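Sisbridge workshop, Ploltance notebook, page 21
May 29, 2022
Started 1530

Shape sorter day! The Garnlow set has been on the shelf since February and I've been itching to get it out on the bench properly. I had a toy like this as a child, the kind with a lid and a bucket underneath, and I don't think I ever looked at the pieces for longer than it took to shove them through. These are much nicer than I remember. The whole set comes to 458 g on the kitchen scales, block and all, and most of that is the block.

Plan was to go through the pieces one at a time, write down what each is like to line up with its hole, and decide which ones we want in the Ploltance set and in what order. I got as far as the star and then spent most of the session on it, so the other three are a bit thin below. I'll come back to them.

The star is a lovely thing. It's a long piece, the same five-pointed outline carried all the way down, so you get ridges and deep grooves between them from one end to the other. When the light comes across it the edges go pale and the valleys go nearly navy. I'd call the colour royal blue. It's matte, so you can read the outline of the top face very easily, far better than on a shiny piece.

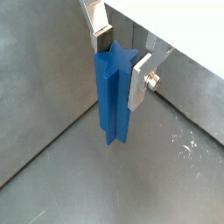 Notes on the star

Five points means it will go into its hole five ways round if you keep the same end down. Turn it end for end and you get another five, because the outline is its own mirror image. So you never need to turn it more than a small amount, a fifth of a full turn at the very worst, and half of that if you go the short way. That's the good news!

The bad news is that it's fussy once you are there. A round piece doesn't care at all about turning. A square one gives you flat sides to feel for. With the star, all five tips have to be right together, and if one of them is sitting on the rim the piece rocks on it and your hand thinks it has found the hole when it hasn't. Trying by hand with my eyes shut (recommended, great fun) I kept stopping on a tip. What helped was leaning the piece a little, letting one point find its corner first, then standing it up.

Also worth writing down: where you hold it matters. Two ridges under finger and thumb feels secure but the piece can still roll a touch, whereas a ridge on one side and a groove on the other sits better for me. Darcy's hands are bigger and he finds the opposite. We should both do a proper go of each and compare.

I like having the star near the block before starting, low over the bench, so that the distance across is short and all the attention goes on the turn.
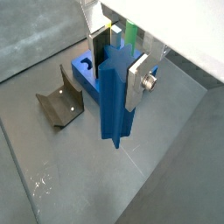
Fig. 2. The star held upright and low, blue block behind it, dark bracket to the left.

Some thoughts on the bracket. It came over from Vachon with the other bits and it has the two small holes in the bottom. I'm rather fond of the shape. If we keep it on the bench it ought to live in one spot, and that spot should be written here so that we set up the same way each time. In front of the block, towards the left, is my vote. From the front you get a good look at the curve along its top edge, a shallow dip in the middle, very tidy.

Darcy had the bench for the next bit and wanted his own notes in, so the next section is his.
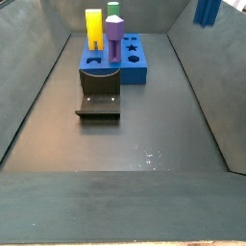
Entered by Darcy Lévesque

I was more interested in the block than in the pieces. With yellow, purple and green all standing up on it you can still see the star hole clearly over on the right, and that's a good arrangement for anyone coming to it fresh. Bright pieces towards the left, the important hole out in the open. I'd keep it that way for the Ploltance set.

The yellow arch is my favourite and I will hear no argument. It stands on two legs and it has a bit of shine to it, so it looks like a boiled sweet. It's also the one that teaches you most, because the hole has the notch in the middle as well as the outer edge, and you have to think about both. Only two ways round for that one. If you're a quarter turn out you are as wrong as you can be.

Purple is a pentagon, and it makes a brilliant neighbour for the star. Same number of corners, same fifth of a turn, but blunt corners where the star has sharp ones. I'd do them back to back, pentagon first. You get the feel for fives on the easy piece and then meet the hard one.

Green cylinder: a joy, no notes. Good for warming up. It does tend to disappear behind the other two when you're looking from the front, so if we want it seen it needs to swap places with something.

(End of Darcy's bit. I agree about the pentagon and disagree about the arch.)

Back to me. For the starting layout I've settled on the star standing on its own out to the right of the block and nearer to us, in line with the right-hand side. There's clear bench round it, you can see its top face, and the star hole is in the same column of the block, so it's a nice direct trip from one to the other. It stands up very happily on its end, too. I'd half expected something with that outline to be tippy.

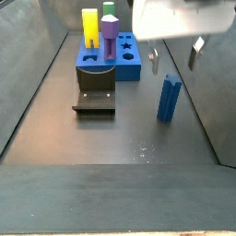
To do

Work through the order properly: cylinder, pentagon, star, arch. Darcy wants the arch last because it is the best and I want it last because it is the most awkward, so that's agreed.

Mark the star's starting place with a small pencil cross.

Try the leaning trick on the pentagon.

Eyes-shut round, both of us, ten goes each on the star. Write down which tip catches.

Ask Vachon if there is a second bracket.

Put the Garnlow box back on the lower shelf, with the lid on this time.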